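Let Tenants Fix Things

My lease is 19 pages long, and four of those pages list what I may not repair. I may not replace a faucet washer. I may not patch a wall. If the hose behind the washing machine drips, I am to put down a towel and file a request with Collby, the company that runs my building and, according to its own brochure, 2000 other apartments.

I filed a request in January for a kitchen faucet that would not shut off all the way. The part costs less than a sandwich. Collby sent a man out nine days later to look at it, and a second man a week after that to fix it. The charge that showed up on the building's shared maintenance bill was $290. My upstairs neighbor, Armelle Lacroix, had the same faucet and the same drip. She fixed hers herself in one evening and got a warning letter.

I understand why landlords write these rules. Some people should not be let near a pipe. A bad repair in a third-floor bathroom becomes a ceiling problem on the second floor, and the person who did it may be gone by then. Gas and wiring should stay with people who are licensed for them, and I have never met a tenant who wanted it otherwise.

But there is a long list of jobs below that line. Door hinges, toilet flappers, shower heads, drain traps, window latches, the filter at the bottom of a washer. Homeowners do these jobs every weekend and no one asks to see a permit. A renter has the same hands and can read the same manual.

The usual answer is insurance. I asked Thibault Jacquet, who manages a 900-unit property across town called Standavton, how he handles it. His tenants get a one-page list of repairs they can do on their own. They send a photo when they finish, and the office pays them back for parts. He told me his repair calls dropped in the first year and his premium stayed where it was. One property does not prove much, but it is one more than Collby has tried.

There is also the matter of what people forget. My father could take apart most things in our house because he had to. I rented for 14 years before I learned where the shutoff valve was under my own sink. I do not think that was laziness. I had been told in writing to leave it alone.

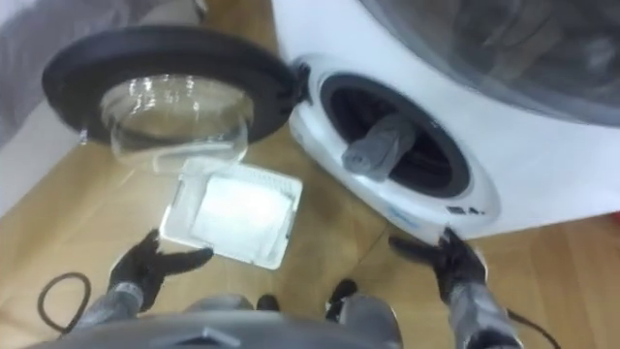
The city council is taking comments on its new model lease through the end of the month. The draft keeps the old repair clause word for word. I have written to ask that a short list of allowed repairs be added, with a cap on cost and a clear rule on who pays for parts. Renters who have waited two weeks for a hinge should write in too.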